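Chapter 4
Setting Out a Table for Sorting and Serving

Before you begin

By the time you reach this chapter you have stocked a pantry shelf, folded more napkins than you probably care to remember, and learned to wipe down a counter in the right order. Now we come to the table itself, and I will admit straight away that it is my favorite part of the whole course. A table is where all that getting ready finally meets the people you were getting ready for, whether they are 14 hungry children at a day camp or one grandparent who would like a cup of tea and a bit of company.

Most of us learned to set a table by being told to hurry up. You took the mats from the drawer, dealt them out like cards, and ran back to whatever you had been doing. There is nothing wrong with that on a weeknight! But if you go on to work in a dining room, a nursery kitchen, or a residential home, you will be laying out the same things over and over, often in a room where someone else is waiting to use the surface next. It pays to slow down now and look at what your hands are doing.

What this chapter covers

You will practice laying round mats on a plain table, gathering them again onto a tray, and dealing with the odds and ends that turn up along the way. We will talk about spacing, about which way up a picture ought to face, and about where a tray belongs while you are still using it. The longer practice at the end of the chapter takes 40 minutes, so leave yourself enough time and put the kettle on first if you like.

Words to know

Mat: any flat piece laid on a table under a plate, bowl, or cup. Round mats are sold in many sizes, and small ones are often called coasters.

Place: the part of the table that belongs to one person during a meal.

Staging spot: the part of the table where you keep your tray while you lay things out or take them up.

Stray: anything on the table that has no part in the job at hand. A pencil is a stray at dinnertime, and a fork is a stray when the table is being used for homework.

Starting with a loose layout

It is tempting to aim for perfect lines from the first minute. I would rather you began loosely. Put every mat down where you can see its face, with a little tabletop showing between it and its neighbors, and only then start nudging things into order. When mats overlap, you can easily miss one at the bottom, and a stack in the corner tells you very little about which designs you have.

Illustrated mats deserve a little extra care here. Our practice set goes by the name of Rodance, and the students at Maltley who tried out these lessons grew quite attached to it – there were some spirited debates over who got to lay which picture. Small children will choose their seat by the picture, and older people sometimes do too. Turn each one so that it reads properly from the chair, which may mean that it looks upside down to you as you stand across the table.

The table below has its mats out in two loose rows toward the front, with a yellow tray farther back. There is a pink eraser on the tabletop too, and you might think about what you would do with it before laying any places.

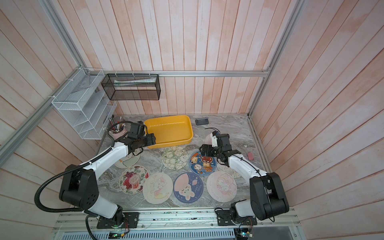 The tray and its staging spot

A tray is such an ordinary thing that it is easy to forget it needs a place of its own. Keep it flat on the table, within comfortable reach, and away from the side where people will be pulling out chairs. In the Tunstall dining room, where I spent a good many Friday lunches, the trays always went down at the back and stayed there until the last place had been cleared. It looked fussy to me at first. After a month or so I was doing the same at home.

Choose a tray with a rim if you can. Even a shallow one will help keep your mats together as you carry them. The Lunex trays we used for our lessons came in bright colors, and I do recommend a strong color on a gray or patterned surface – your eye goes straight to it, and you will spend less time looking for somewhere to put things down.

When you take mats up, begin with those farthest from the tray and work your way toward it. Lift each mat, don't drag it. Lay it down in the tray with its picture facing up, and check the face for crumbs or sticky spots as you go. Anything that needs wiping can be set to one side of the tray until you have finished the rest.

Try it yourself

Clear a table and wipe it down. Lay out a set of round mats in two loose rows, put a tray in your chosen staging spot, and ask a partner to add one stray of any kind. Deal with the stray first. Then straighten the rows, step back to look at them from each chair, and gather everything onto the tray. Swap jobs with your partner and go again, this time with the tray on the opposite side. Write a few lines in your notebook about which side suited you better, and keep them handy for the next section, where we add plates and cups.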